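Inicio | Productos | Manuales | Servicio técnico | Contacto

Este sitio utiliza cookies propias y de terceros para mejorar la navegación. Aceptar | Configurar | Rechazar

LAVAVAJILLAS DE MOSTRADOR SARKON MORNA
Manual de instalación y uso
Revisión 2020-11-10

Sección 4. Puesta en servicio y primer lavado

4.1 Condiciones previas

El aparato debe estar nivelado y conectado a la red de agua y al desagüe conforme a la sección 3. La puesta en servicio corresponde a personal con conocimientos de fontanería y electricidad. La garantía no cubre los daños derivados de una conexión incorrecta.

PRECAUCIÓN: Antes de abrir el panel inferior, desconecte el aparato de la corriente. El interruptor frontal no corta la alimentación de la placa.

4.2 Llenado inicial

1. Abra la llave de paso y compruebe que no hay fugas en el racor de entrada.
2. Cierre la puerta y sitúe el interruptor frontal en la posición I. El piloto de llenado se enciende.
3. Espere a que el piloto se apague. El llenado de la cuba requiere casi 800 segundos cuando la presión de red es baja.
4. Si transcurrido ese tiempo el piloto sigue encendido, cierre la llave de paso y consulte la tabla de averías de la sección 7.

Nota: durante el primer llenado puede oírse un golpeteo en la tubería. Corresponde a la salida del aire y cesa sin intervención.

4.3 Depósito de sal

5. Retire el cesto inferior y desenrosque el tapón del depósito.
6. Vierta 500 ml de agua. Esta operación solo se realiza la primera vez.
7. Añada 900 g de sal regeneradora con el embudo suministrado.
8. Limpie la rosca, cierre el tapón e inicie de inmediato un ciclo corto sin carga.

PRECAUCIÓN: No introduzca detergente en el depósito de sal. El descalcificador queda inutilizado y debe sustituirse completo.

4.4 Dosificador de abrillantador

9. Llene el dosificador hasta la marca MÁX. Su capacidad es de 300 ml.
10. Ajuste el selector en la posición 3. Si los vasos presentan velos azulados, reduzca una posición; si quedan gotas secas, auméntela.

Se recomienda el abrillantador Ghauri. Otros productos son admisibles siempre que no formen espuma y estén indicados para máquinas de ciclo corto.

4.5 Preparación de la vajilla

11. Vacíe los restos de líquido y retire pajitas, rodajas de fruta y servilletas.
12. Reúna las piezas junto al aparato y sepárelas por tipo antes de cargar los cestos. Las bandejas de servicio se lavan en un ciclo aparte, colocadas en vertical en el cesto ranurado.
13. Compruebe que las piezas de plástico llevan el símbolo de aptitud para lavavajillas.

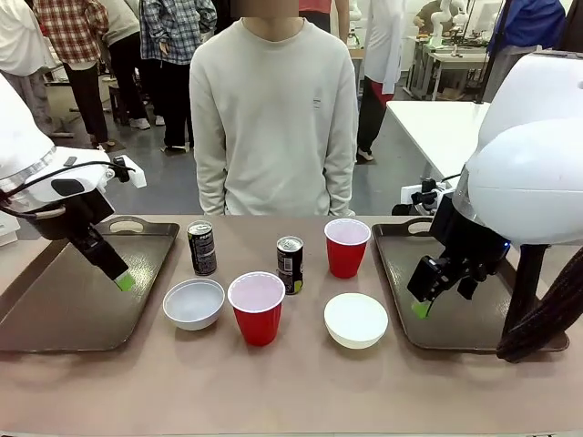 Fig. 4-3. Recipientes para bebidas y bandejas de servicio de plástico marrón oscuro.

14. Coloque copas y vasos boca abajo, sin contacto entre ellos.
15. Gire a mano el brazo aspersor inferior y verifique que ninguna pieza lo frena.

Nota: el cristal tallado, las piezas pegadas y el aluminio sin tratar no deben lavarse a máquina.

4.6 Primer lavado

16. Seleccione el programa 2 y pulse INICIO.
17. No abra la puerta hasta que suene el aviso. Si fuera imprescindible hacerlo, pulse antes PAUSA y espere a que se detenga el aspersor.
18. Al terminar, deje la puerta entreabierta y extraiga primero el cesto inferior.

PRECAUCIÓN: El vapor que sale al abrir puede causar quemaduras. Mantenga el rostro apartado.

4.7 Registro de la instalación

Anote en la ficha de la contraportada el número de serie, la dureza del agua y la posición final del selector de abrillantador. Remita una copia al servicio técnico de Veltitz, a la atención de Razia Qureshi, y conserve el original junto al aparato.

Continúa en la sección 5, Programas de lavado.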